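The bedside table and the red basket

I have been sorting out the small bedroom this spring. It is the room at the back, the one with the herringbone floor, and over the years it became the place where things were put down and not picked up again. In March I emptied the wardrobe. After that I did the shelves, which took much longer than the wardrobe because I stopped to read things. What was left was the bedside table.

It is a low white one, more or less a cube, with an open shelf at the front and a lower section with a small metal pull. I bought it second-hand from Maxence Vidal when he moved to a smaller flat. He had it from a shop called Stirulby, which I think has closed. He wanted nothing for it but I gave him some money and a bag of onions from the allotment.

The problem with a bedside table is that it fills up. Mine had tablets, hand cream, tissues, old batteries, a torch, three pairs of reading glasses and the box for a watch I no longer own. The open shelf was for books, but I could not get at the books because of the things in front of them. When I wanted a tissue in the night I usually knocked the torch on the floor.

I had tried trays. A tray works for a week and then it is a tray with a pile on it. I also tried a cloth organiser from Ivine that hangs down the side of the bed, but the pockets sagged and I lost a thermometer down the back of it. So I took everything off the table, wiped it down and put a red shopping-style basket on top. Small boxes go in the basket, and nothing else is meant to live on the table for good.
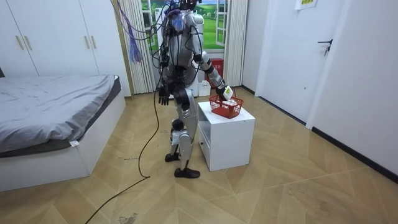
What went in and what did not

I was fairly strict. Into the basket went small boxed things I reach for at night or first thing in the morning. The batteries went to the kitchen drawer and the torch now hangs on a hook by the door. The watch box went in the recycling. I kept one pair of reading glasses for the bedroom and put the others in the living room and my coat.

The books were harder. I decided on 2 for the open shelf, the one I am reading and the one I will read next. At the moment that is a history of canals, 951 pages with the index, and a thin detective story to recover with. I have been on the canals since before Christmas - it is good, but it is heavy to hold up in bed.

The lower section has spare pillowcases and a hot water bottle. I thought about lining it with paper, and I even bought a roll of Varivetti drawer liner, but it smelled strongly of something like soap and I gave it to my sister.

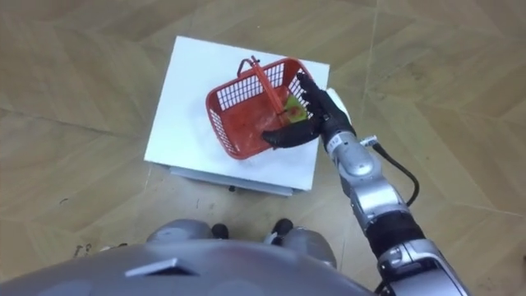 I should say something about the choice of basket, as I went back and forth on it. My first idea was a lidded box from Fan, in grey, which would have looked tidier. But with a lid I would have put things on the lid. An open basket shows me when it is getting full. The grid sides are useful too, and so is having a solid floor and not more grid, as a strip of tablets or a hair grip stays where it is. The single handle lies down over the top when I am not carrying it, though it does get in the way a bit when I am feeling for something in the dark. I can live with that. When I clean, I pick up the basket, wipe the table and put it back again.

The colour was not planned. I would have taken white to match the table, but red is easy to find with sleepy eyes and I have got used to it.

The rule I have set is to go through the basket when I change the sheets. Anything I have not touched goes back to the bathroom cabinet or out. The first time I did it I found a packet of throat sweets and a receipt for paint, both of which I had put in myself.

Next is the underside of the bed, where there are at least two suitcases and I think the old fan heater. I will need a better vacuum cleaner nozzle first.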